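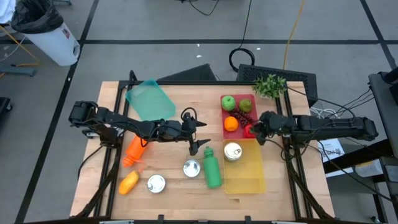

Last year's packers told us the ad should say plainly how much of the shift is spent sorting and how much is spent lifting, so we have put that near the top. Most of the shift is sorting. The lifting comes at the start, when the crates come in, and again in the last half hour.

## Sorters and packers, Atuvska Pantry, Tarham

Posted 2018-08-05

Atuvska Pantry fills grocery orders for households in Tarham and the Umer Road area. Each order goes out as one box with two parts: fresh fruit on one side, cans and bottles on the other. We are hiring sorters and packers for the fall and winter. The positions are part time and paid by the hour. They run through the end of January, and some will be extended.

### The work

You will stand at a table and sort what comes in. Fruit goes in one tray, and cans and bottles go in another. When a tray is ready it moves down to packing, where it is checked against the order slip and boxed.

Fruit is the slower half. Apples and pears are turned over and looked at on all sides. Grapes are lifted by the stem, and any split ones are picked off before the bunch goes in. Oranges are pressed lightly near the stem end. Anything soft goes to the kitchen shelf, where it is used the same day. Anything moldy goes in the compost bin, along with whatever was touching it if that is marked too.

Cans are checked for dents on the rim and seam, for swelling, and for the date. A small dent in the side is fine. Pull-tab cans are kept apart from the ones that need an opener, and many of our households ask for them by name on the slip. Bottles are checked at the cap and wiped down. They are packed standing up, with cans on both sides - never next to the grapes.

In a normal week we send out 1,000 boxes. The week before a holiday is heavier, and everyone is asked to take one extra shift if they can.

### Shifts and pay

- Morning shift, 7:00 to 11:00
- Midday shift, 11:00 to 3:00
- Saturday shift, 8:00 to 12:00

Pay is $13 an hour for all shifts and is the same for sorting and packing. Training is paid at the full rate. Paychecks go out every second Friday. There is a 15-minute paid break in each shift, and coffee and fruit are set out in the side room.

You can ask for the shifts you want, and we try to keep people on the same ones from week to week. Please do not apply for the morning shift if you can't be here by 7:00. The trucks are unloaded then and the tables can't start until it is done.

### What we ask for

You do not need experience. You need to be able to stand for most of four hours and read a printed order slip in English or Spanish. For the start and end of the shift we need people who can lift 30 pounds. If you can't lift, say so on the form and we will put you on a table for the whole shift. We have done this for several people and it causes no trouble.

Closed shoes are required. Long hair is tied back. Gloves and aprons are provided, and we wash the aprons. Rings with stones come off before you handle fruit. You must be at least 16, and anyone under 18 needs a signed form from a parent or guardian.

If you have a food handler card, bring it. If you don't, we will sign you up for the class at Masilela Hall in your first month and pay the fee.

### How to apply

Pick up a form at the front desk of the Tarham building, weekdays between 9:00 and 4:00, or ask for one at the Umer Road pickup window. Fill in both sides. The back page has the shift chart, and forms without it get set aside until we can reach you, so please give a phone number that works.

We will call to set up a short visit. It takes 80 minutes and is paid. You will sort one delivery with a regular crew, pack a few boxes, and ask whatever you want to ask. There is no separate interview. We let people know within a week either way.

There are 11 openings at this time - most on mornings and Saturdays. We will take forms until they are filled. If you worked with us last season, you do not need to fill in the form again. Call the desk and tell us which shifts you want.

Parking is behind the building, off the alley. The bus stops across the street. Bikes can be locked to the rail by the loading door, but leave the ramp clear.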